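Chapter 4
Teaching by Hand: Your First Shirt

I was going to start this chapter with coordinate frames. I had the whole thing drafted, arrows and all, and then I tried it out on my spring group at Colden and watched them sink slowly into their chairs. So we're starting with laundry instead, and the arrows can wait until section 4.3.

By now you've got your club together (or your class, or just you and one stubborn friend), you've read chapter 3, and you've built at least one gripper that opens and closes without pinching you. Good! Now somebody has to show a robot what folding looks like. You could write out every motion in code, and I did try that once, for a dish towel. It came to 1,289 lines and it folded that one dish towel, if I laid it down exactly straight. Move it a thumb's width and the program went on happily folding the air beside it.

What we do in this chapter is hold the gripper ourselves and do the job with it, over and over, while everything gets recorded. Each run from start to finish is called a demonstration, or a demo for short. Later on (chapter 6, mostly) we'll train a model on the whole pile of demos and see what it makes of them.

You'll want a table, a plain background that stays put, and a piece of clothing you don't mind crumpling a few hundred times. Black fabric clipped along its top edge works great for the background, with more of it hung down the sides if you have enough. Foam letters are optional, but my students will fight me on that.

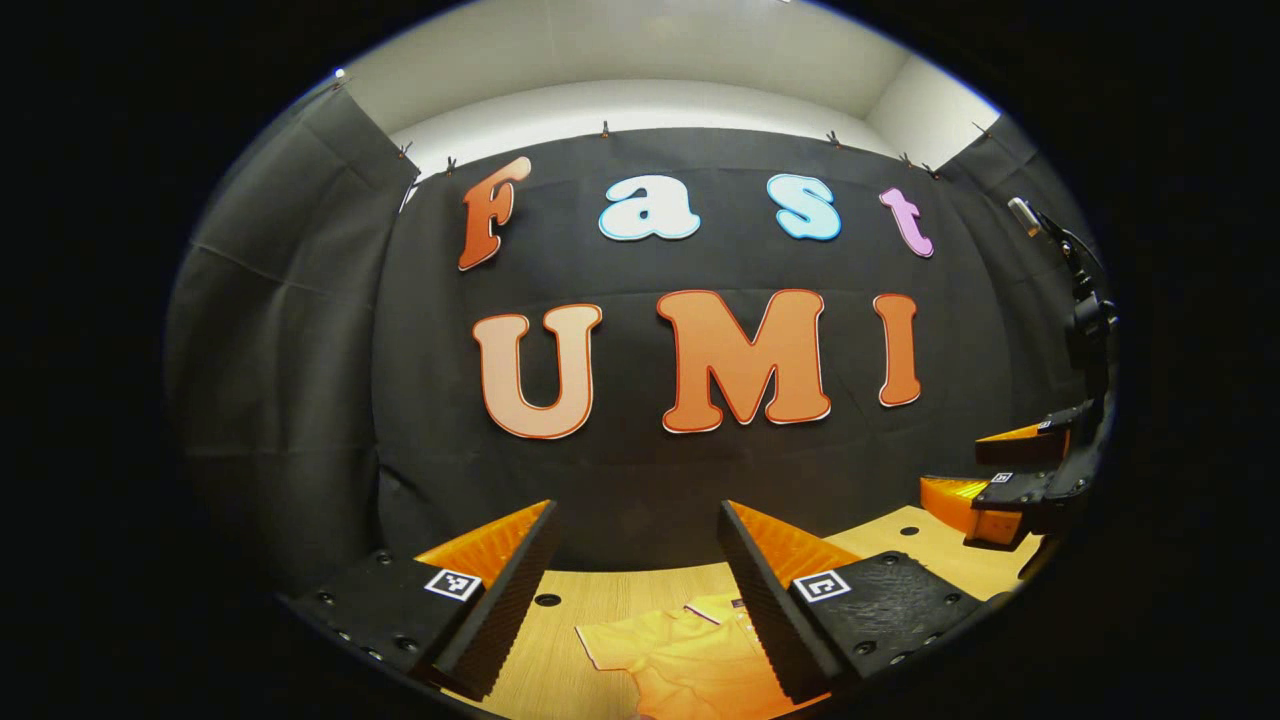
Caroline Rweyemamu read this chapter in draft and wrote in the margin that I should say much sooner how bad the first demos are going to be, because her team at Fludlow nearly quit over theirs. They spent two meetings trying to make each one perfect, she wrote, and ended up with 13 demos and a lot of hurt feelings.

She's right, so let me say it now. Your first demos will be terrible. You'll grab the collar and lose it. You'll fold a sleeve under when you meant over, and somebody will bump the table. Keep going! My group's first shirt set had 347 demos in it, and I'd be embarrassed to show you the early ones, but we only got to the decent ones by going through the awful ones.

A few habits I'd like you to pick up before the first exercise. Start every demo with the shirt in a different mess. Move a bit slower than feels natural, and don't stop halfway to chat (I do this constantly, and Halfdan Mikkelsen has the recordings to prove it). When you drop the shirt, pick it up again with the gripper and finish the fold. Those recoveries are worth having. Write down who was holding the gripper, too, on paper if you must.

Oh, and swap people often. Two students with the same gripper and the same shirt will fold it in completely different ways, and we'll have fun arguing over that in section 4.2.

For now, clear off the table, toss the shirt down, and turn to Exercise 4.1.

Related chapters
Chapter 3: A Gripper from the Gosuvico Kit
Chapter 5: Sorting Good Demos from Bad
Chapter 6: Training on What You Recorded
Appendix B: Getting Ready for the Stefanou Cup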